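I've had the Woltell front loader since April, which feels like long enough to have opinions. We bought it after our old top loader started walking across the laundry room floor, and my only real demand was that it be able to wash my daughter's stuffed animals without turning them into lumpy socks.

So, the good stuff first. The plush cycle is great! It runs cool and slow, takes 17 minutes to get through the wash part, and then does a gentle spin that I was very nervous about the first time (Hiyori sat on the floor and watched the whole thing through the glass, narrating). I've put small plush toys through it again and again now, and the seams hold up fine. I don't even bother with mesh bags anymore unless something has glued-on eyes.

The door swings wide, and I like that more than I thought I would. My old machine had me hanging over the top, fishing for baby socks. With this one I just crouch and grab.
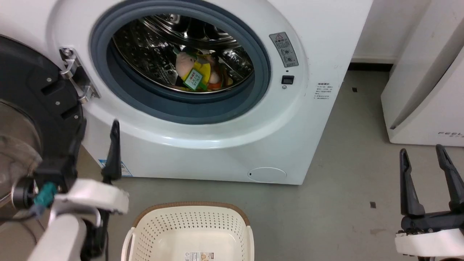 Can you wash stuffed animals with regular clothes? I wouldn't, because jeans and zippers are rough on soft fabric and the toys come out covered in lint.

The rubber gasket is my main gripe. It's thick and it seals well — I haven't had one drip — but you have to wipe out the fold or it gets funky. I skipped it for a couple of weeks in the summer and boy, did I hear about it from my husband Isamu. Now there's an old washcloth hanging next to the machine and I do a quick swipe after the last load.

The end-of-cycle song is also way too long. You can turn it off, but you have to hold two buttons for 6 seconds, and the manual hides this near the back.

My neighbor Kanako has the Ovex, and hers is quieter on the spin, no question. It also cost her $340 more, and I'd rather keep the money and shut the laundry room door.

Would I buy the Woltell again? Yep. Four stars, and I'd bump it up if they let me pick a shorter song.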